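Imora (short film platform)

Imora is a website where people upload, watch and rate short films, and I've been putting this article together for our fan wiki because the old one was badly out of date. It was started in Wirkberg by a small team who wanted a home for shorts that run 12 minutes or less. I joined early, so forgive me if I get a little excited!

Every film gets sorted into one of 72 genres (yes, really, and "harbor comedy" is one of them). You can also browse by mood, by language or by the filmmaker's hometown, and I use the hometown list most.

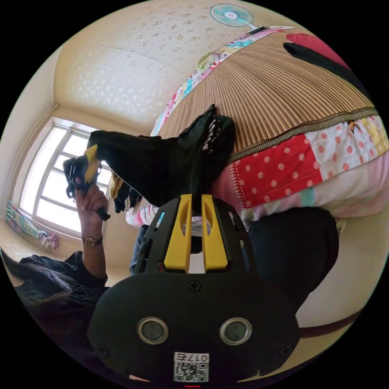
Uploads go through a player called Talex, which replaced the older Darko player one November. Darko froze a lot on my laptop, so I was glad to see it go, though I do miss its big green volume bar. Talex lets viewers leave up to four notes on each film, pinned to the moment they're talking about.

Filmmakers keep the rights to their work and can take a film down whenever they like. The yearly showcase picks 124 shorts and plays them over one long weekend, and my favorites are nearly always in the late-night block.

See also: Talex, Darko player, Wirkberg showcase

Last edited 4 May 2023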